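FOR IMMEDIATE RELEASE

Alevwood opens Toledo kitchen showroom, brings the handleless gray range to the floor

TOLEDO — Aug 18, 2024 — Alevwood, maker of fitted kitchens for small homes, today opened its first walk-in showroom in Toledo. Six full kitchens on display. Doors open, drawers open, everything meant to be touched. Entry is free and no appointment needed, though a booked slot gets you a planner and a printed layout to take home.

The headline range is Hakley, a handleless line in plain light gray. It replaces the older Dodadico range, which sold 3,470 kitchens over its run and which customers liked for everything except the knobs. People caught sleeves on them. Kids hung off them. So the knobs went, and a recessed groove does the job now. You hook your fingers in, pull, done.

"We had a drawer full of letters about handles," said Hiba Masri, who runs design at Alevwood. "Hips, pockets, apron strings. In a narrow kitchen you are always walking sideways past something and every handle is one more thing to walk past. Take them off and the same room feels bigger, same walls, same floor."

Hakley was drawn for galley kitchens and awkward corners first and big rooms second. Most showrooms do it the other way round. The Toledo displays include two tight ones, built with cabinets facing and cabinets at the end, so visitors can try what it is like to stand between a open door and a tall unit and still turn around. Bring the person you cook with. Bring a stroller if you have one.

What is in the range:

Base units in 16 widths. Tall units in two heights. Filler panels cut to size at no extra charge. Doors and side panels all come in the one light gray, so a tall side panel next to a run of doors doesn't read as a patch. A darker recessed plinth at the foot — the gray back panels stay plain above it. The plinth sits back far enough for your toes, and it hides scuffs from the mop better than the pale one we tried first.

Doors swing wide and the lower edge is kept straight with no trim underneath, nothing to collect crumbs. Drawers are ordered separately by width. Soft close is standard on everything, not an upgrade.

Floors are not sold by Alevwood but the question comes up in every single appointment, so the showroom has paired the cabinets with samples. The most asked for so far is large light gray marble-look tile with soft white veining. Gray on gray sounded dull on paper. In a room it is calm, and the veining keeps it from going flat. Tiles can be laid on the diagonal or square to the cabinets, planners can mark up either one on your drawing.

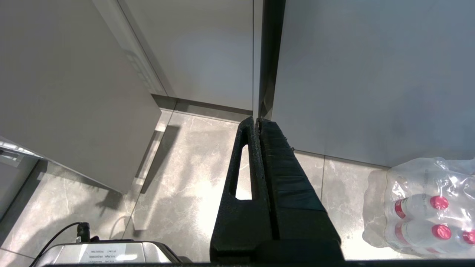 Planning a narrow kitchen: notes from the design team

Measure with the doors open. Most people measure the floor, wall to wall, and stop. Measure again from the edge of an open door to whatever stands opposite. If that number is small, swap the door for drawers on that side or hang it the other way.

Leave room beside tall units. A tall cabinet pushed hard into a corner will block the door next to it from opening fully. A filler panel fixes this and costs far less than moving the cabinet later.

Think about light low down. Pale fronts bounce light around but the corner by the floor is always the dim bit. A light floor helps. So does a strip under the wall units, ask for it early becuase the wiring goes in before the cabinets do.

Lay the floor first where you can. Plinths clip on last and cover the cut edge.

Prices and ordering

A starter Hakley kitchen, cabinets and plinths only, begins at $3,533. Worktops, sinks, and fitting are quoted separately. Orders placed at the showroom before the end of November get free delivery inside the city. Lead time is currently six weeks, longer for cut panels in odd sizes.

Existing Dodadico owners — replacement doors and hinges stay available, and the new Hakley doors fit the old Dodadico carcasses in nearly every width. The exception is the corner carousel. Bring your original order number if you still have it, if not the staff can usualy work from photos and a tape measure.

"The thing I want people to do is come in and be rude to it," said Masri. "Slam it, lean on it, leave a door open and try to get past. Better to find out with us than at home with the plumber waiting."

Showroom visits

Planning appointments run one hour and cover one room. Please bring wall measurements, ceiling height, the position of windows, pipes and sockets, and the size of any appliance you are keeping. Rough sketches fine. Samples of the door finish, plinth and floor tile can be borrowed overnight against a small deposit, worth doing, gray shifts a lot between daylight and a kitchen bulb.

About Alevwood

Alevwood designs and builds fitted kitchens and storage for apartments and small houses. Its ranges include Hakley and, for replacement parts, Dodadico.

Press contact: Hiba Masri, Alevwood, Toledo showroom. Price list and door samples for press on request.

ENDS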